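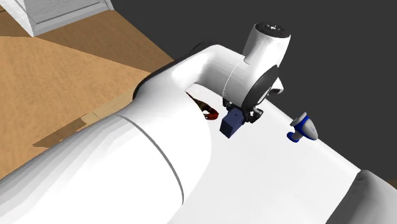
Little blue cube, big white arm, one of the simulated rooms from this week.

Monday night and the tea has gone cold, so I'm going to tell you about the result I've been hinting at since November. Some of you have been very patient!

The question was simple enough. If you train a grasping policy only on rendered rooms, does it matter more how many different objects it sees, or how many different places you put them? Lleucu Powell and I had argued over this for ages (she said places, I said objects, and I was quite loud about it). So we built two training sets in Sinau, each with 2,693 episodes. One kept the rooms fixed and swapped the objects, and the other kept a small set of objects and moved them between tables, beds, shelves, whatever we had.

Then we ran both policies on 516 test layouts neither had seen, and Lleucu's won – by a margin I could not talk my way around. Mine did fine with odd shapes on a table it knew, and then got badly lost when the surface changed height or had rails along the ends.

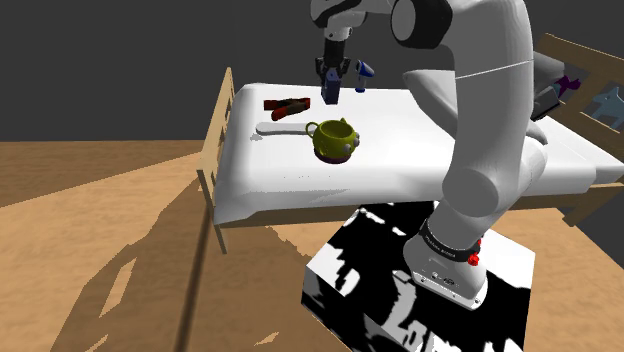
Nest Vaughan read a draft of this and wondered whether we had only measured camera angle, given that every new surface also changes what the camera can see of the arm. She would want the cameras held still relative to the surface before she believed a word of it.

I think that's fair, and I grumbled for a whole afternoon before admitting it. We have 200 layouts rerun her way so far and the gap is smaller, though it hasn't closed. The rest are going overnight, and I'll post the numbers once Lleucu has checked my sums.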